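Home Robotics > Builds in progress > Sidewalk rover, sim stage, odometry going mad on paving

tolldale_tim
Posts: 346

Picking this up again after a long gap. For anyone who missed the first half of the thread, I'm building a six-wheeled rover in the garage that will hopefully follow me to the allotment and back with a bag of compost on top. The chassis is done, the motors are in, and since July I've been driving a pretend one round a simulated town on the PC before I let the real one near a kerb.

The trouble is the downward bit of the visual odometry. On the road it's lovely. As soon as I drive onto the big square in the Stultberg map it starts sliding sideways, then jumps, then decides it's facing backwards. I've had it claim 44 metres of travel on a run where I'd barely left the start point. Same code, same settings, same everything, just different ground.

This is where I spawn it, looking across towards the corner with the lamp posts: 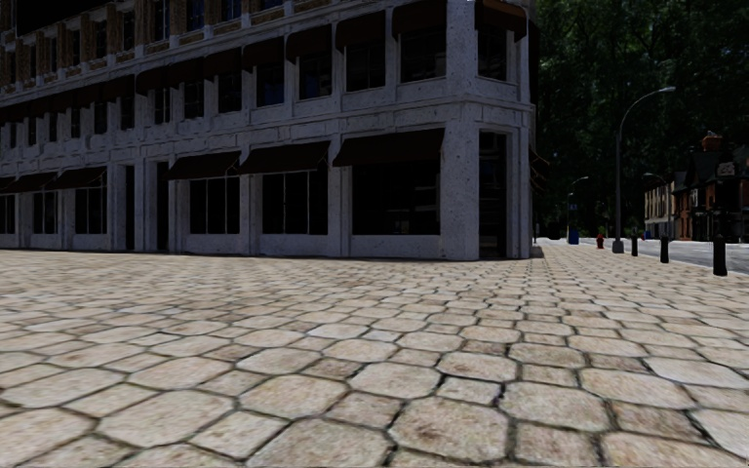
Start point on the Stultberg square, rover's eye view. The route goes right of the building and off down the pavement.

I've tried more features (1,606 per image, the poor laptop sounded like a hairdryer) and fewer features (96), and it goes wrong both ways. Any ideas before I throw the lot in the hedge?

mags_in_the_shed
Posts: 1,606

It's the hexagons! Every joint looks like every other joint, so your matcher grabs a corner, moves on a bit, finds another one exactly like it and is perfectly happy. I had the same thing on my mower with block paving, and that was a real garden, so don't let anyone tell you it's only a sim problem.

Mask off the bottom half of the image and let it use the building and the lamp posts. Loads of good solid edges up there.

Zirkex
Posts: 96

Don't agree with masking. The bottom half is where your scale comes from. Throw that away and you'll know you're turning but you won't know how far you've gone. And look at the stuff at the top, half of it is windows with the same awning over and over. You're swapping one repeating pattern for another.

I'd look at how soft the nearest slabs are. They look blurry to me, and further back they shrink down to mush. There's only a band in the middle that's sharp. What's your texture filtering set to?

mags_in_the_shed

Fair point on the awnings, but the corner of the building, the bollards and that red hydrant are not repeating much, are they? You can hang a lot off a corner.

tolldale_tim

Texture filtering is whatever it came with, I didn't know you could change it – will have a look tonight. The camera is mounted very low because the real bracket is very low, and I want the two to match.

Ademir Falcão
Posts: 44

Hello, I wrote some of the wheel code Tim is using, so blame me as well. Please plug the wheel encoders in! You have six of them. Use the wheels for distance, use the camera for heading, and only trust the ground matches when they agree with the wheels to within half a slab. A jump of one whole hexagon is then very easy to throw out.

Zirkex

That I can get behind. Though wheels slip, and six of them on a skid-steer slip every time you turn.

Ademir Falcão

Yes, on turns they are rubbish. On turns I would use the gyro. Zariņš, the little board we both bought, has a decent one on it already.

tolldale_tim

Right, update. Tuesday evening, tea going cold next to the keyboard. I put the encoder check in first and left the filtering alone so I'd know which one did what. Straight line across the square is miles better, no more backwards rover. It still wanders off a bit when I turn right to go down the side of the building, so the gyro is next.

Mags, I did try your mask as well. Heading was good, distance was daft. So you were both right, sorry, I know you hate that.

mags_in_the_shed

I can live with half right. Post the log from the turn when you've got the gyro in, and put the filtering up a notch while you're there, I want to see if Zirkex has to eat his hat.

Zirkex

Hat is ready. Sixteen times anisotropic, Tim, it's in the render settings under quality.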